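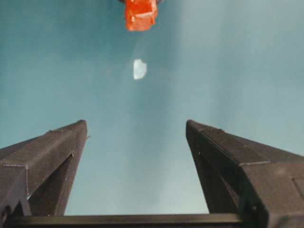

Open afternoon at the Flallesville robotics club, Apr 30, 2022

I'd been promising Hywel Bowen a visit since January, and I'm so glad I finally went! The club meets above the old Tostis showroom (two flights of stairs, so take your time), and by the time I'd got my breath back somebody had put a cup of tea in my hand and pointed me at the arm.

The students call it Kendis, after the first team name, and this year's project is a sorting task. The arm has to find a small piece, close its two fingers on it and carry it over to the right tray. It sounds simple enough until you watch a fifteen-year-old spend half an hour on where the fingers ought to stop. They open very wide to begin with, and most of the argument while I was there was over how soon they should start closing. One lad wanted 400 practice runs logged before the competition, his partner thought 200 good ones would do, and the notebook on the bench stood at 578 tries of every sort, so I suppose they were both covered.

I had a go myself with the hand controls and was hopeless, though everyone was very kind about it. The younger group, Aquino, were next door soldering and let me hold the torch.

There's a jar by the door for the travel fund, and the cake (lemon, very good) was going for whatever you liked to give. Hywel says new members are welcome from age eleven, and parents can sit in for the first couple of sessions if they'd like to.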